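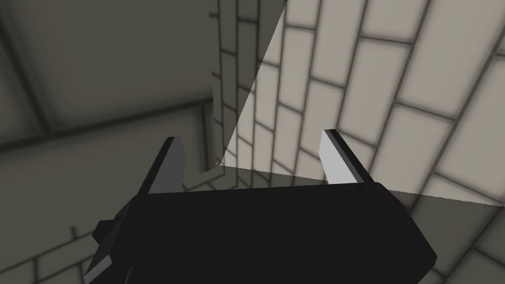 Stirano to open paint mixing shop in Horen

Stirano will open a paint mixing shop in Horen in March, its first outside Flernar. The shop will sell wall and cupboard paint for kitchens and bathrooms, mixed to order in 122 colours. Orders placed before noon will be ready the same day.
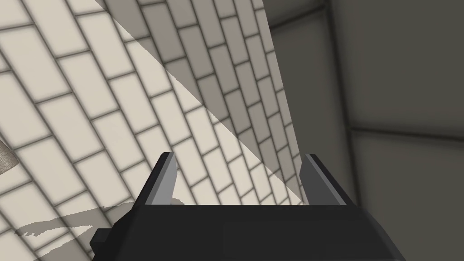
Kitchen paint now makes up most of what the company sells, and the Horen shop will stock 28 colours ready mixed. Whites and creams are still the most popular. Demand for very dark greys has grown, though - shades close to the matt charcoal in the picture - and four of them will be kept on the shelf. Sample pots will be sold in every colour.

The shop takes over the former Zupan carpet warehouse on the ring road, which has 20 parking spaces.
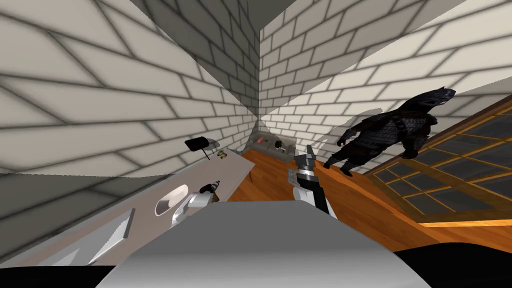
Stirano is spending 3,000 euros on new signs and a loading ramp at the rear. Trade customers can use the ramp from 7 am. The shop will be closed on Mondays.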